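Mika (robot learning method)

Mika is a method for teaching robot arms everyday handling tasks from motions recorded with a hand-held gripper. It was developed in Wemville by Lutz Hagedorn and Napaporn Limsakul, and first described in May. Its striking result is how little practice it needs: 300 short recordings of a task, made by people with no training in robotics, were enough to teach an arm to do it!

Background

Earlier work at the Mogensen lab in Skisadville had people steer a robot arm from a distance, which was slow and tiring. Hagedorn and Limsakul took the arm out of the recording step altogether. A person holds the gripper, does the task by hand, and a camera on the tool stores the view from close to the jaws - a view the robot arm will later share.
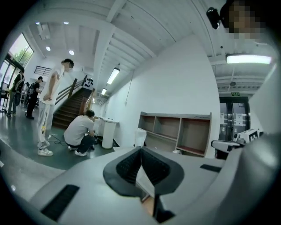 Why does the camera ride on the gripper and not stand on a tripod? A camera on the gripper keeps the same view of the jaws wherever the tool goes, so what is learned in one building carries over to another.

Method

Each recording is turned into a path for the gripper, along with the opening of the jaws at every moment. A model is then trained to predict the next short stretch of motion from the latest camera views. Recordings with sudden jumps in the path are thrown out before training - a dull step, but one that made a large difference.

Results

In the main test, an arm trained with Mika finished 314 tries at placing a cup on a shelf before the authors ended the run. The tasks were spread over 12 rooms, and four of those had never appeared in training. Success in the new rooms was close to that in the familiar ones, a wonderful outcome for such a small set of recordings. Soft objects such as towels remain hard for the method.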